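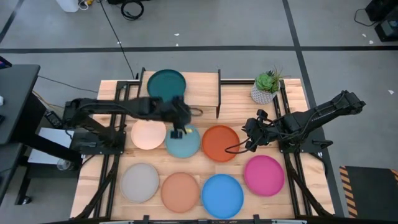

I've been home from the Pasano pottery and tableware fair for long enough that my feet have forgiven me, so here goes with the write-up I promised in January. It's long! Get a coffee.

First, the getting there. Pasano is not on the way to anything. I took the early train to Skunduria and then the fair's shuttle bus, which leaves from the far side of the station parking lot and not from the stop with the big bus sign, where I stood for a good while with two other people holding the same printout. The ride is 25 minutes through orchards and then one very steep hill, and you get dropped at the back of the old cannery, which is where the whole thing is held. The ticket was 24 for the day, paid at the gate. They did take cards, although the website says cash only.

The cannery is a great building for this. High roof, loads of daylight, concrete floors (wear thick soles), and a smell of clay and coffee from the moment you're in the door. There are three halls. The first is the big tableware firms, the second is small potteries and one-person studios, and the third is demonstrations, glaze suppliers, kilns and anything else that didn't fit. I did them in the wrong order because I wanted the studios before they got crowded, and I would do it the same way again.

So, hall two. I could write 700 words on the bowls alone. There was a lot of speckle, as there has been every year since I started coming, but there was also a real swing back to flat, plain color, which made me very happy. My favorite stand was Aoun, a small pottery doing dinner plates and those low pasta bowls that everybody seems to eat everything out of now. They had one wall of test tiles, row after row of greens, each with a scribbled number on the back, and you were allowed to take them off the hooks and hold them up to the window. I did this for far too long. The green I fell for was number 23, a sort of wet-moss color that went nearly brown at the rim where the glaze thins out. They don't make it in plates yet. I asked twice.

I did ask them about dishwashers, as a few of you wanted me to. The answer was that their glazes are fine in there, but the unglazed foot ring will pick up marks over the years, and if that bothers you then wash by hand. It doesn't bother me. My oldest plates have gray scratches all over from cheap forks and I like them better for it.

A word about seconds. Lots of the studios keep a crate of them under the table and don't put them out until after lunch, and they are so worth waiting for! I got a serving dish with a pinhole in the glaze the size of a poppy seed for less than half the marked price. Another stand had a stack of saucers with no cups, all slightly different blues, and I bought four to go under houseplants. Bring newspaper or an old towel. The stands run out of wrapping by mid-afternoon and you end up carrying a dish against your chest on a shuttle bus like a baby.

Lunch was in the yard. There was a flatbread van and a soup van, and the soup van served in mugs from last year's fair with a deposit you got back if you returned the mug. I had the lentil. It was good and very hot and there weren't enough benches, so I ate it leaning on a wall next to a pile of pallets, and got talking to a couple who were furnishing a guesthouse and had a spreadsheet of every plate they'd looked at. They had narrowed it down to five and then seen one more on the way out to lunch, so that was that.

Hall one in the afternoon was a different mood. Big firms, bright lights, tables laid for dinners that never happen. I'm usually a bit snooty about this part, but Plondel won me over this year. They've brought out a range where every plate size comes in every color, and the whole idea is that you mix them. I've been doing that at home for years out of pure clumsiness (you break one, you replace it with whatever's around), so it was nice to be told it's a look. What I liked most is that the plates nest properly. I tried it - small ones into big ones, colors all jumbled - and they sat quietly without that wobble you get when a set has been designed by the photograph. They're heavier than I'd want for every day, though. Pick one up before you order six.

A tip on color, which I got from a talk in hall three and have been boring people with ever since. If you want to mix plates, keep one thing the same. Same shape and any color, or same color and any shape. The speaker laid a table both ways while we watched, and then did one with everything different, and you could feel the whole room go a bit tense. I came home and took two square plates out of my cupboard and it looks calmer already.

The throwing demonstration was full, so I only saw the back of people's heads. I did get into the trimming one, where they turn the foot on a leather-hard bowl and the clay comes off in long ribbons. I could have watched that until closing. There was also a table where children could paint a tile, with a line out the door, and a few grown-ups in it without any children that I could see.

Things I'd change: more seats, more signs for the bathrooms (they're behind the kiln supplier, up the metal steps), and a later last bus. The last one back to Skunduria goes while the halls are still open, so I missed the end of the raffle draw, and I'd bought two strips of tickets. If I've won a teapot, somebody please tell me.

What I brought home, for those who always ask: the serving dish, the four saucers, a salt pig with a lid that doesn't quite fit, one green mug, and a bag of those felt circles for putting between plates when you stack them. I went for one bowl. I didn't buy a bowl.

Next year's date is already up on the board by the gate: 3rd June, same place, same gate price according to the woman stamping hands. I'm planning to stay overnight in Pasano this time and do two days if they go ahead with the second one. If anybody knows a place to stay near the cannery that isn't at the bottom of that hill, leave me a comment.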